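Ticket: Telden desktop shuts off without warning
Status: Closed by customer
Opened: 15th November
Product: Telden mini tower, bought from Chaiyaporn Computers, Wutdale branch

Original message

Hi there! I'm hoping somebody can help me before I throw this thing out the window. My Telden desktop has started turning itself off. It doesn't restart and it doesn't show me a blue screen or any kind of message. One second I'm working, the next second the monitor says "no signal" and the fans are winding down. If I push the power button right away it does nothing. If I wait a little while it boots up like we're still friends.

I bought it at your Wutdale store in July and it was perfect all summer. I've been through your "before you contact us" page and I did everything on it, including the part about updating Windows (which took most of my evening, thanks for that). The power plan is set so it never sleeps. I ran the memory test overnight and it passed.

Things I've noticed so far:

It mostly happens when the computer is working hard, but it has also happened while I was reading email.
The power light goes out completely.
The printer and the desk lamp are on the same power strip and they stay on.
Event Viewer only says the previous shutdown was unexpected. Yeah, me too.

I'm going to keep notes in this ticket so I don't lose track of them. Sorry in advance, I type a lot.

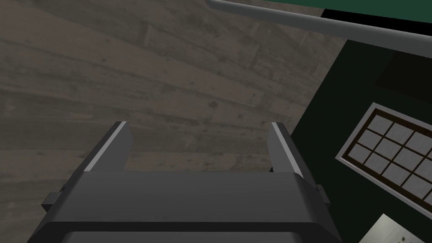 Attachment 1: render, dark gray gripper seen from behind and above.

Update, same evening

First real test. I put a temperature monitor in the corner of the screen and left something heavy running while I made dinner. It went down after 12 minutes. I was standing right there with a fork in my hand, so I saw the last reading, and it was warm but nowhere near what the manual calls too hot. So I'm not totally sold on overheating, although I know that's what the first reply is going to say.

I opened the side panel anyway. There was some dust on the front filter, and a good-sized tumbleweed of cat hair under the graphics card that I'm a little ashamed of. Cleaned all of it out with canned air, holding the fan blades still like you're supposed to. Both case fans spin. Put the panel back on, ran the same test, and it shut off again. A little later than before, but I wouldn't read much into that.

Reply from support

Thank you for the detailed report. Please check that the processor fan is spinning and that the large motherboard power connector and the processor power connector are fully seated. Please also try a wall outlet directly, with no power strip. Let us know the make and model printed on the power supply label.

Update, next day

Okay! Going down your list.

Processor fan: spinning. I watched it through the whole startup.

Big motherboard connector: felt solid, the clip was latched. I unplugged it and plugged it back in and it made a nice click.

Processor power connector: harder to get at than I expected. It's way up in the top corner behind a bundle of cables and I had to go in with a flashlight in my teeth. It seemed okay too, but I reseated it.

Power supply: the label says Gotetti. The model number is on the side facing the wall of the case and I can't read it without taking the whole unit out, which I'd like to avoid because of the warranty sticker. Is that going to be a problem? Your website says one thing about stickers and the booklet says another.

Wall outlet: plugged straight in, no strip. I got so excited because it ran for 2 hours without a hiccup. I wrote a whole happy paragraph here and then had to delete it, because the computer shut off while I was typing it.

So the strip isn't it, or isn't all of it. I've moved the computer to a different outlet in the hallway (it's sitting on a laundry hamper, very professional) and I'll see how it does overnight.
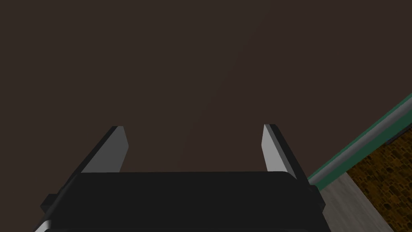
Attachment 2: render, black gripper body with the two fingers apart.

Update, morning after

Still running when I got up. I'm not celebrating yet, see above.

Here's something I should've mentioned at the start. When I moved it into the hallway I used a different power cord, because the original one is zip-tied to the back of my desk and I didn't feel like crawling under there. The one I grabbed came off my old monitor. So I've changed two things at once, which I know is exactly what you're not supposed to do.

Going to put it back on the desk with the old monitor's cord and see.

Update, later

Back on the desk, back on the power strip, monitor cord. Ran the heavy test all through lunch and it stayed up. Ran it again with the printer going. Fine.

Then I cut the zip tie and put the original cord back in. I didn't even have to run anything. I reached behind to straighten it out, barely bumped the plug where it goes into the power supply, and off it went. Tried it again on purpose and got the same result. The monitor cord fits snug and the original one wiggles like a loose tooth. I can push the monitor cord around all I like and nothing happens.

That doesn't explain why it waited before it would turn back on, though. Is that a Gotetti thing? Some kind of protection that needs to reset? I'd like to know, if only so I don't worry about it.

Reply from support

Thank you for testing this. Please stop using the original cord. Some power supplies need a short wait after power is interrupted before they will start again, so the delay alone doesn't point to a fault. We can send a replacement cord under warranty. If the shutdowns return with the new cord, please reopen this ticket and we will arrange to exchange the power supply. You don't need to remove any stickers.

Update, 9 days later

New cord came in 5 days, nice and tight. No shutdowns since. The old one is in the trash with the plug cut off so I don't get thrifty and use it on something else.

One suggestion for your "before you contact us" page: put "try another power cord" above the Windows update part. You can close this one. Thanks for being patient with all my typing!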